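# The Distance to Prevport

The sign outside Losuddale says PREVPORT 13. It has said so since before my mother was born, and it is wrong. Prevport is 12 miles off if you take the river road and 14 if you take the other one, and the only way to make it come out at 13 is to go straight over the hill, through a bull.

I was hired by the county to correct it. My title was Assistant for Signs. There was no one above me for Signs, so I don't know who I was assisting. My desk was in the hallway of the Lenihan building, between the water fountain and a framed map of the sewers, and my first letter was dated 7 April 2021. It proposed a new sign. It was two sentences long and I was proud of both.

The answer came back in four days, which should have worried me. Losuddale objected. If Prevport was 12 miles away, the town said, people would go there to shop. Prevport objected as well. If it was 14, people wouldn't bother. Both towns agreed that 13 had served them fine and asked what was wrong with the county that it had money for this sort of thing.

I wrote back to say that a mile is 1,760 yards and that this was not up for a vote. They held a vote. I lost by 100 in Losuddale and by a good deal more in Prevport, where turnout was better because of the pie.

My supervisor for everything but Signs called me in and told me to find a middle way. I said the middle way had a bull in it. She said to be creative, the budget was 500 dollars, and could I close the door on my way out, the fountain was loud.

So I drove to Sturnwood, where the road crew keeps its shop, to see what 500 dollars would get me. It would get me a pole. The sign itself was extra, and numbers were charged by the digit, so that 12 and 14 cost the same but 9 would have been a real savings. The man at the counter asked if I'd considered 9.
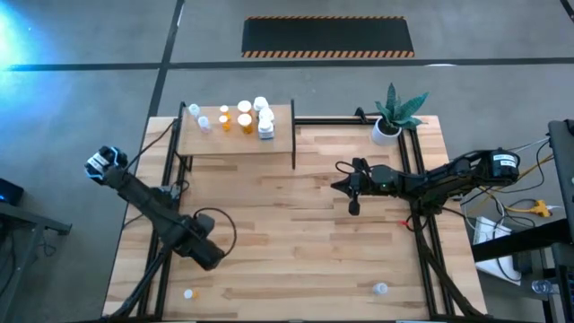
I had, by then, considered most of them. I'd sat up at night with a ruler and the county map, and I had found that if you measured from the back of the Losuddale feed store to the first fence post that could be called Prevport by a generous person, on the river road, in a dry year, you got very close to 13. I needed only for the feed store to be the center of town and the fence post to be Prevport. Neither had ever been true, but they had never been denied in writing – and I had a letterhead.

The letter went out in March, almost a year after the first one. It declared, for the purposes of signs, where each town began. It ran to six pages. No one objected, and I suspect no one got past the second paragraph, where I define "fence."

The sign is still there. I spent the 500 dollars on a new pole for it, a good straight one, and the crew took the old sign down and put it back up facing a little more toward the road. People slow down to look at it now. A woman in Losuddale told me it was about time somebody fixed that thing, and asked how far it was to Prevport these days.

I said 13 miles. She said it felt longer.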